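Dirt Late Models > Regional Talk > Sutulton opener, format change

redclay_ron
06/02/2018
The flyer for the Sutulton weekend is up and they changed the format again. Heats are down to eight laps, there's one B-main instead of two, and the feature pays $500 to start if you make it. Entry went to $300 with the pit passes figured in. Anybody planning on going? We ran there twice last year with the Prodley car and I'm on the fence.

hotlap_dad
We're going. It's the closest race to us that pays anything to start. I don't love one B-main, but with the car counts they've been getting it won't matter much.

turn3wall
It matters if you draw bad. Eight laps on that track is not enough to get from seventh to a transfer spot. The bottom is one lane wide until they get some rubber down, and the heats are over before that happens. Last year with ten laps you could at least wait for somebody to slip off the cushion.

redclay_ron
That's my problem with it. We started sixth in our heat last time and ended up fifth. Car was good too. We passed 13 in the B the next night with nothing changed but a right rear.

sidebite
You have to qualify better. They time in for heat lineups, it's not a blind draw. I looked at the flyer and it says group time trials, two laps, no invert.

turn3wall
There was an invert at Lekota and the flyer said the same thing. They announced it at the drivers meeting.

sidebite
Different promoter.

turn3wall
Same promoter since January. He leases both places now.

hotlap_dad
He's right, it's the same guy. I called the track office to ask about the invert and they said no invert on Saturday's — sorry, on the second night's — heats, and "to be decided" on the first night. So plan on one.

Does anybody know what the tire rule is? The flyer says "Votik or equivalent" for the left rear and that could mean anything.

gearbox_gil
It means they'll let you run what you have if it punches. I ran an equivalent there all last season and teched fine three times. Take a receipt with you. The guy with the durometer is fair but he goes by the number, so don't show up with something you soaked.

redclay_ron
Nobody's soaking anything on a $300 entry.

gearbox_gil
You'd be surprised. Two cars got thrown out at Lekota over it.

sidebite
One got thrown out. The other loaded up because he broke a birdcage.

gearbox_gil
He loaded up pretty fast for a broken birdcage.

mudflap77
Back to the format. I think eight laps is fine. The show ran past midnight every time last year and half the stands were empty by the feature. People with kids won't sit through four hours of heats and track prep. If they get done by ten-thirty I'd call that a good trade.

turn3wall
The late finish wasn't the heats. It was the hour they took to water and pack before the B-mains, and then they had to run it in anyway with the hobby stocks. Fix that and you can have your ten laps.

mudflap77
They did get a bigger water truck. I don't know if that makes it faster or if they'll just put more water on it.

hotlap_dad
More water on it is what I'd bet. Bring tearoffs.

redclay_ron
What did everybody run for gear on the first night? My notes are from the cooler race and I don't trust them.

gearbox_gil
One tooth shorter than you'd run at Lekota and then go back up once it slicks off. If you can only pick one, gear it for the feature and live with it in the heat. I know that's not what you want to hear with eight laps.

slideways_lu
Has anyone been doing floor work for neck and shoulders? I could hardly hold my head up by the end of the last two-day show there. I've started stretching on the floor at home in the mornings. Wrists are the worst part, so I do one side on the fist and one side flat, then swap.

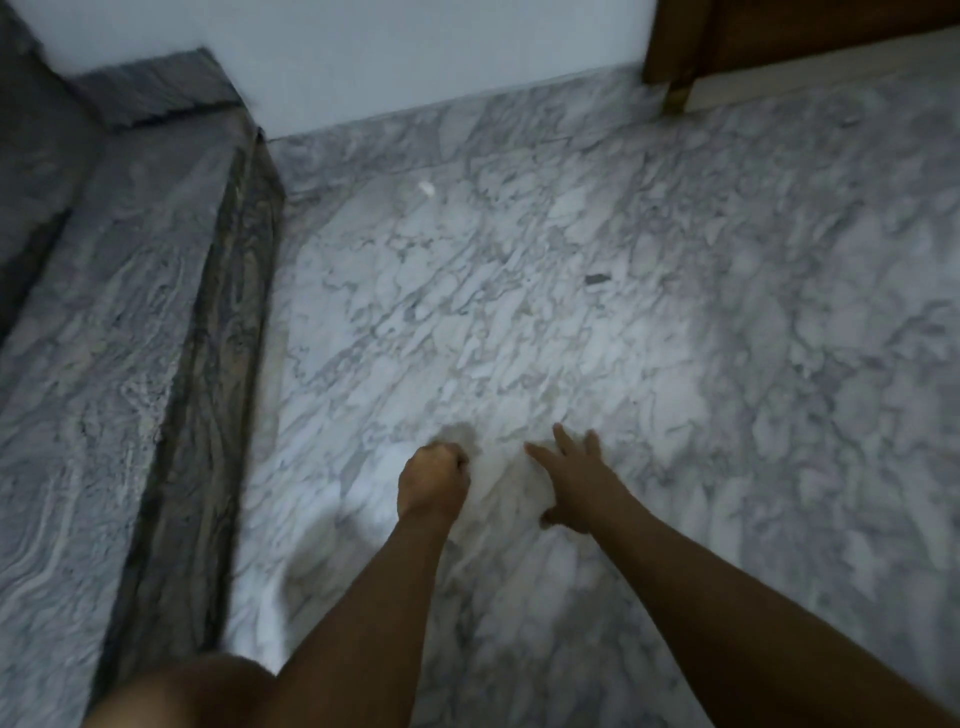

left on the fist, right hand open

sidebite
I do the neck harness with a light weight. Helps some. A better headrest on the right side helped more.

hotlap_dad
Second the headrest. Check where it hits your helmet with the belts all the way tight. Mine was two inches too far back for a whole season.

turn3wall
Wrists might be your steering. If the wheel is kicking back that hard, look at the servo and the rack before you buy anything.

slideways_lu
Servo is new. Rack isn't, so I'll pull it this week and look at it.

redclay_ron
OK, the Prodley car is going for both nights if I can get the right rear shock back in time. If there's an invert I'm going to complain about it in here, so be ready. Anybody parking on the back side of the pits, save me a spot near the scales.

hotlap_dad
We'll be back there. White enclosed trailer, same as last year.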